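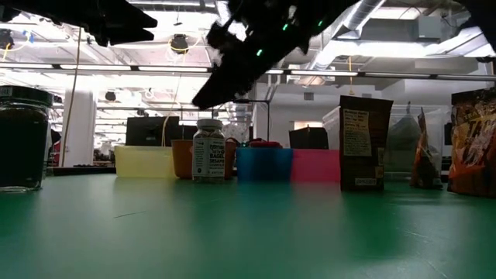
Tabletop Handling Group - Gallardo site, ground floor

4 min read

Wanted: people to come and sort bins alongside our arms, and tell us when something feels wrong. Paid. Also one part-time post, details further down, so keep reading if you want actual work.

Background first, quickly. In February we had a fault. One of the two arms on table three was meant to stop when it lost contact with its controller. It didn't stop. It carried on with the last move it had been given, went down past the height it should have held at and closed on a jar, which broke. Person standing at the table pressed the red button and the arm went limp, as it should. One small cut to a thumb from the glass, plaster, no hospital. But the arm ran for over 3 seconds with nothing in charge of it and that is 3 seconds too many.

We wrote it up, sent it round, stopped all shared work (that is, people and arms at the same table). Arms have been running with no hands in reach since then. Catalina Sepúlveda led the review and the short version is:

- the stop signal and the move commands went down the same cable. Lose one, lose both.
- the Cornine control box had a timeout setting. It was set to off. We set it to off, in testing, and never put it back.
- the person at the table had been shown the red button once, on their first morning, weeks before.
- two people had noticed the arm "hanging on" at the end of moves in the days before and neither knew who to tell.

First two are fixed. Separate stop line now, timeout on, checked at the start of every shift and signed for. The other two are about people and that's what this call is for. We want to know how quickly somebody notices an arm misbehaving, what they do, and who they tell. We can't find that out from our own staff, they all know about the jar.

What you would be doing

Sessions are two hours, morning or afternoon. You sit or stand at a screen by the table, behind the marked line. The arms pick ordinary things and put them in coloured bins - packets, jars, cups, blocks, cloths, that sort of thing. You follow along and keep a simple log. At some point in the session we will make the arm do something it shouldn't. Could be a late stop, a wrong bin, a grip that doesn't let go. We won't say when or which. You do whatever you think is right, and afterwards Fermín Ledesma talks it through with you for half an hour or so and you fill in a form (short, promise).

You will not be asked to put your hands on the table while the arms are powered. Not at any point. If anyone asks you to, say no and tell Fermín.

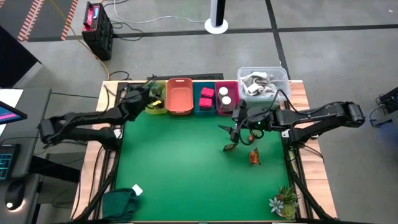 Most people find the first ten minutes a bit dull and then quite like it. Some find the arms unsettling, particuarly when both move at once, and that's fine, you can stop whenever you want and still get the full payment. No reason needed, no form for that one.

Who we want

We need 16 people. Adults, any age over eighteen. No technical background wanted - in fact if you have worked with robots before, or with us, or for Grotard who service the arms, please don't apply for the sessions. Warehouse, kitchen, shop, care work, school, retired, all good. You need to be able to read a screen at arm's length and reach a button at waist height, standing or seated. Wheelchair users very welcome, the desk goes up and down. If you wear hearing aids let us know beforehand, one of the faults we make is a sound one and we'll swap it.

Not suitable if you have a pacemaker or similar implant. We've asked for advice on this and haven't had a clear answer yet so for now it's a no. Sorry.

What you get

600 for the full set of 4 sessions, paid at the end of the last one or in parts if you'd rather. Travel on top, keep your tickets. Tea, coffee, biscuits. Sessions are recorded, video and sound, and the recordings stay with the group and are deleted when the report is done. Your name is not in the report.

The post

Floor safety assistant, part time, fixed term to the end of the study, may be extended. You would run the start of shift checks, keep the fault log, look after participants while they are in the room and be the person people tell. You will have the authority to stop any table at any time and not be argued with about it. Aldana Jara wrote that line and insists it stays in.

We're after someone calm, tidy with paperwork, happy to interupt an engineer mid sentence. Experience of accident reporting in any trade is useful - building sites, labs, hospitals, kitchens. You don't need to know how the arms work, Bautista Insaurralde will teach you what you need in the first fortnight, including how to lock off the power and how to free something stuck in a gripper. You report to Catalina and not to the people running the tables. That was another thing from the review.

How to apply

Sessions: ring or write to Yamila Pereyra at the Gallardo front desk, say when you can come and if there's anything we should know. A couple of lines is plenty.

Post: one page about you plus a second page describing a time something went wrong at work and what you did. Doesn't have to be heroic. If it was your mistake, fine, tell us what happened next. To Yamila as well, mark it SAFETY POST so it doesn't get mixed in with the others.

Want to read the February report first? Ask for it. It has the full timeline and photos of the cable run. We'd rather you came having read it if you're going for the post. Session people please don't, it gives away two of the faults.

Front desk is staffed until 4, after that leave a message and Yamila will ring back.

23 shares
3 comments

Related
Shared work on table three: what has changed since February
Start of shift checks, printable sheet
Tisus bin trials - participants no longer needed
Who to tell: reporting a fault at the Gallardo site
Evening cover wanted, front desk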